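Subject: Re: [handheld-manip] Pindham demo day, tray station

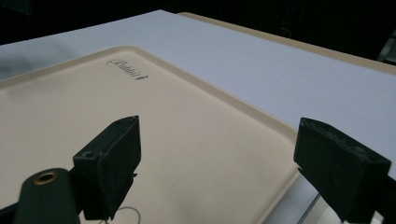
What does the hand-held gripper record that teleoperation does not? It records the motion of a person's own hand at normal working speed, with the same finger geometry the arm will use later, so no retargeting step is needed between the demonstration and the policy.

On 2025-04-20 Rasha Atallah wrote:
> Could whoever was at the Pindham session post notes on the tray
> station? I only saw the Kunden arm in the other room and left
> before the discussion. In particular:
> - which fingers are they using now
> - how many demonstrations per task
> - is the Zuleck exporter usable yet

Rasha,

Fingers first. The station has the black block fingers, the same pair for collection and playback. The tips are worn. One has a chipped end and the other is scuffed on top, down to lighter gray. I asked if they replace them on a schedule and they do not; they swap a pair when the measured closing gap drifts past 2 mm. The brass threaded insert on the mount is the part I would copy. Our plain plastic threads strip after a few finger changes.

The object was a cream plastic tray with a raised lip, on a white table. Pale on pale is a hard case for our segmentation, and the rim is most of what there is to find. There is a small dark "Rabbit" logo at one corner, and I would want trials with the tray turned, to check that the policy is not keying on the lettering.

Counts: 400 demonstrations for the tray task, of which 100 were held out. Visitors could take the tool and add their own. Those go in a separate set and are not used for training. I did 17 and found the trigger stiffer than on the December build.

The Zuleck exporter runs. It writes poses and gripper width on one clock, but image timestamps are still taken at arrival and not at exposure. At slow speeds this does not matter. For anything faster I would wait for the fix.

Playback was on the Zein controller, tray only. Approach was smooth. Lateral error at contact was not reported, and the log they offered to share has not arrived. I will forward it to the list when it does.

Still open on my side: finger drawings, and the license on the mount files.

> Also, is the next one at the same site?

Same site, no date set.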